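Questions about our investigation into Starosura and the Hasitz contracts

Last updated 04/12/2024

Why are you looking at Starosura?
The company won nine city contracts for school and clinic repairs without a competing bid. We began asking for the paperwork in November, after a reader sent us two invoices for the same job in the Hasitz district.

Who owns it?
On paper, a holding company called Cesa. Cesa lists one director and gives a mailing address shared by 39 other firms. We have asked who receives the profits and have had no answer.

What does Kong have to do with it?
Kong supplied kitchens and plumbing as a subcontractor. Its invoices are part of the file because some items were billed twice, once by Kong and once by Starosura.

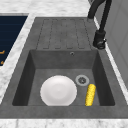
Sink with drainboard and single basin, computer rendering.

How many documents do you have?
We hold 84, mostly invoices, bank transfers and letters. We publish those we can confirm with a second source. Home addresses and account numbers are blacked out.

Has anyone been charged?
No. The prosecutor's office told us it is reviewing a complaint and would not say more. Nothing in our articles should be read as a finding of guilt.

Did the companies respond?
Starosura's lawyer sent a short letter denying any wrongdoing. We printed it in full with part two. Cesa and Kong did not reply to our questions. 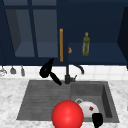

Navy kitchen cabinets above a marble countertop, computer rendering.

Who writes the series?
Chrysanthi Tsolakis reports and writes it. A second editor checks each part against the documents before it runs.

How do I send you something?
Use the contact form or regular mail. Do not write from a work account. If you send originals, keep a copy.

Can I reprint an article?
Yes, up to 2000 characters, with a link to the full text. For anything longer, write to us first.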